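4. Folding T-Shirts

T-shirts are the best place to start with your Pustance folding guide, and once you have the knack you will want to redo every drawer in the house! Set aside 10 minutes for your first stack and take it slowly.

Before you begin
Clear a flat surface at least 80 cm deep (a kitchen table is great). Wipe it down and let it dry completely.

Caution: Let printed shirts cool fully after the dryer or iron. Warm prints can stick to each other in the stack.

1. Lay the shirt flat, front facing up, with the shoulders away from you.

2. Smooth it from the collar down to the hem with open hands. Small wrinkles are fine, but open up any spot where the fabric doubles over on itself.

3. Pinch the shirt at both shoulders, lift, and turn it face down. Smooth it again.

4. Center the guide on the back, with its top edge just under the neckband.

5. Fold one side in over the guide, then turn the sleeve back so it lies straight. Repeat on the other side.

6. Slide the guide out and bring the hem up to the collar. Fold once more for drawers, or stop here for open shelves.

Note: A crew neck holds its shape best when the band stays flat, so try not to tug on it while you smooth.

A standard drawer takes 14 shirts standing on edge, and it looks wonderful with the colors in order. If a shirt comes out lopsided, shake it out and go back to step 1. Thick cotton forgives nearly everything, and the second try is usually much neater. Long sleeves are covered in the next section.

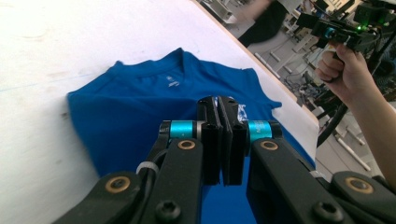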